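21.12.23

Spät. Nur kurz, muss morgen früh raus.

Endlich das Gewürzchaos angegangen. War überfällig, seit dem Umzug in die Pulgate lag alles in der Tüte unterm Fenster. 13 Tütchen, davon die Hälfte abgelaufen, Kümmel von anno dazumal. Weg damit. Kurkuma doppelt, warum auch immer. Rhodri Mostyn hat angerufen, mittendrin, wegen Januar, ob ich nach Hindon mitkomme. Weiß nich. Bahn kostet 294 hin und zurück, Wahnsinn. Hab gesagt ich melde mich.

Tisch

Alles runter, abgewischt. Die Maserung mag ich immer noch, diese Bögen im hellen Holz. Dann das schwarze Gestell drauf, zwei Etagen, weiter nach hinten. Die zwei Gläser erstmal davor.

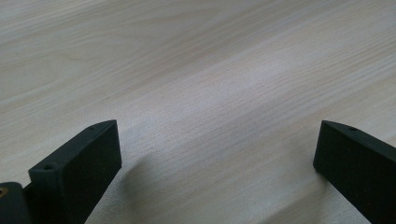
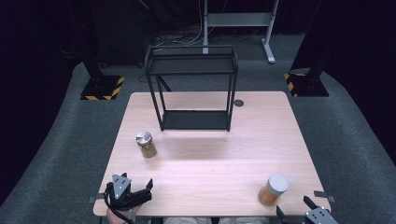
Gestell

Gefällt mir. Oben der Rand ist gut, da rutscht nichts runter. Große Gläser unten, kleine oben? Oder andersrum, weil ich an das große dauernd ran muss. Noch nicht entscheiden. Deckel passen nicht zusammen, einer silbern, einer so weißgrau, egal. Etiketten fehlen, unbedingt machen, sonst rate ich wieder beim Kochen. Stift ist leer. Natürlich.

Offen

Etiketten kaufen. Stift!! Lumance-Lampe zurückschicken, Frist läuft. Okoth wegen der Heizung nochmal anrufen, die haben mich heute 41 Minuten in der Schleife hängen lassen und dann aufgelegt. Mama Päckchen, muss morgen raus, sonst kommts nach Weihnachten an. Rhodri antworten.

Suppe gabs auch noch, zu viel Salz. Kopfweh. Bett jezt.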